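Taking kids to a robot open day – worth it, and what should I ask?

Posted by Agathe Marchal in Days Out and Learning

Hi all! The Cotesum workshop over by the old bus depot is having another open day in September and I'm thinking of bringing my two (9 and 5). I missed the last one and only heard bits of it from a neighbor, who said there were robot arms working on tabletop stuff, like packing a little first aid kit, and that you could stand pretty close. My older one is crazy about anything that moves. The younger one gets bored fast and does not like loud noises.

So I guess what I want to know is: is it noisy, how long do you really need, and is there anything to see besides somebody giving a talk? Also, is it the kind of place where they let kids ask things, or is it more for people who already know what they're looking at? We'd be coming in on the 455 bus, so I'd rather not drag everybody out there for ten minutes. Thanks!

Noémie Mallet

We went to the last one and I'd go again tomorrow! I was expecting big orange factory arms behind a fence and it was nothing like that. The part my kids talked about all the way home was a square table with white walls on three sides and two arms clamped to the front rail, working over a pink zippered case with bottles and things in it. Each arm has its own gripper and they both go for the same case, so you keep thinking they're going to bump into each other (they didn't while we were there, but my son was hoping).

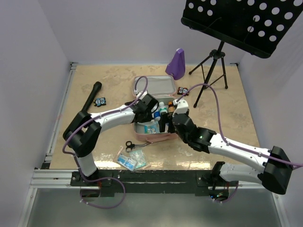

Noise was fine. There's a sort of hum when the arms move, and the room itself was louder than they were, mostly parents. My youngest had her hands over her ears for the first minute and then forgot about it. The thing is, the arms are slow. Really slow! If your 5-year-old wants action, tell them before you go that it's more like watching someone thread a needle. What got mine interested was guessing which thing would get picked up next – we made a game out of it, and then a few other kids joined in.

They also had little owls sitting out on the table, one blue and one dark brown, and my daughter decided they were the bosses. She asked the woman running the demo if the robot knew they were there, and got a proper answer, all about how the arms get shown a job over and over by a person first. I think her name was Huguette Rolland. She was so patient with them. So yes, let them ask!

We stayed almost 2 hours, but that included the snack table. Go in the morning if you can. By lunchtime it was three deep around the demo and the little ones couldn't see a thing.

Nipon Saengthong

It's ok. Parking is bad but you're on the bus so whatever. The talk was too long and you can skip it.

Lucienne Bailly

I'll second going early, and I'd add a couple of things. Bring a step stool if you have one of those folding ones. The table height is fine for grown-ups but my grandson ended up on my hip, and he is not light anymore.

For questions, the ones that worked best for us were the plain ones. "What happens if it drops something?" got a much longer answer than anything I came up with. I had asked how they decide how hard to squeeze and I'll admit I lost the thread halfway through. Your 9-year-old might do better than me. There was a sign-up sheet for older kids to come back for a workshop on a Monday after school, and I don't know if they're running that again, so ask at the door.

I wouldn't skip the talk altogether, by the way. The first part had the stories about jobs that went wrong in testing and the kids were howling. You can slip out when the charts start – we did, and so did half the row behind us.

Agathe Marchal

Thank you, this is so helpful! Morning it is, and I'm stealing the guessing game. Noémie, do you remember if the snacks were free or should I bring cash?

Noémie Mallet

Free coffee and juice, cash for the cake. Get the lemon one.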